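Talk notes: Terelov counter kit, second half
Slot: Monday, 25 minutes including questions

Slide 7. What the kit includes
Arm, gripper head, counter mount, controller, and the Holberg task software on a one-year license. The toaster oven, cutting board and tea organizer in the next slides are not part of the package. Say this early. Buyers asked about it at the Warura demo.

Slide 8. Setup
Mounting took us 3 hours with the printed guide. Calibration is separate and has to be repeated if the base moves. Cable routing is left to the buyer. The guide gives it half a page, and it needs more.

Slide 9. Small goods 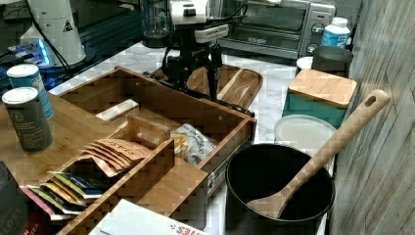

Payload is the figure on the spec sheet, 600 grams, and for kitchen work it is rarely the limit. Thin, flexible items are harder. A tea packet on edge presents very little surface to the fingers, and neighboring packets tend to come along with it. Terelov ships one finger set. Bouazza sells a narrower set that fits the same head, ordered separately, with a lead time of up to 12 weeks.

Pause here. Ask how many in the room handle packets or sachets.

Slide 10. Working area
The software wants a fixed zone for picking and a fixed zone for placing. Both are drawn once on a tablet and stored as a layout. The basic license holds 4 layouts. Changing between them requires a restart of the task, and the manual does not mention it. 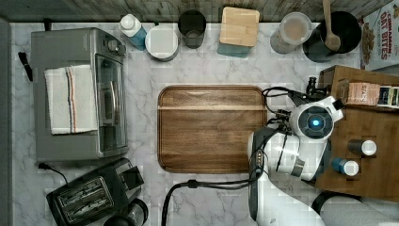
Gripper head over the cutting board, wooden tray alongside.

Slide 11. Open points
Support answers by email only. Spare fingers are priced per pair. We have not tested the kit near heat or steam and should not be quoted on either.

If time is short, skip slide 12 and go to the price table. Leave the table up during questions.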